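HAND-HELD GRIPPER, WEEKLY CHECK
Unit: Weva two-finger, kitchen set
Checked by: Firouzeh Hashemi
Sunday, December 27, 2020

Marks: OK / WATCH / FAIL. Comments are mine. Last time this form came back with OK in every box and not one comment, and I don't believe a tool used in a kitchen is ever OK in every box.

1. Finger pads seated and flat
WATCH. Both pads sit flush on the fingers. The left one has a lifted corner I can get a fingernail under. The Zavel sheet says pads last 500 grasps before you need to look at them. I'd like to know what they were grasping.

2. Pads clean
OK after wiping. They were marked OK before wiping too, on the September form, with flour on them.

3. Linkage arms, pivot pins
OK. Pins flush, none backed out. I rocked each arm by hand with the power off. The right side has a hair more play than the left, same as before. Domański says this is normal for the model. Maybe. I have written it down every time so that somebody can compare.

4. Crossbar straight, fasteners tight
OK. Checked with a driver. "Looks tight" is not a check.

5. Jaws close parallel, empty
OK. Paper strip drags the same at top and bottom of the pads.

6. Jaws hold an uneven object
WATCH. We used to do this with the foam block that came in the box, and of course it passes with the foam block. I asked for something with lumps. Ginger is good for this: hard, papery skin, no two flat sides facing each other.
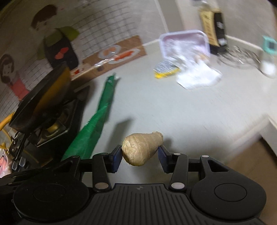 Item 6, ginger held between the pads, tip up.

Ran 20 closes on the same piece. It turned in the pads on two of them and was not dropped on any. The old form would call that 20 out of 20. I don't, since a piece that turns is a piece you can't place where you meant to. Repeat after the left pad is replaced and write both results next to each other.

7. Housing, grooves and side discs
OK. Grooves in the center plate collect crumbs. Use a dry brush. Do not use the spray, whatever the label promises about electronics.

8. Work area
WATCH. Keep bags and wrappers out of the path of the fingers. A thin bag catches in a linkage much more easily than people think. Burners off before anyone picks up the tool, and keep it away from the gas hose. This line was missing from the form and I have added it.

9. Cycle counter against log
FAIL. Counter is ahead of the log by 400. Either somebody is running it and not writing it down, or the counter is wrong. Neltamora support suggested a reset. A reset makes the number agree and tells me nothing, so it stays as it is until I have an answer.

10. Spare pads on hand
FAIL. Box is labeled 10, box is empty.

Result: may be used for light items. Not signed off for glass until items 1 and 6 are redone. Please do not change a WATCH to OK without putting your name next to it.

F. Hashemi

Questions about this form: ask Firouzeh Hashemi | © 2020 Neltamora | Back to top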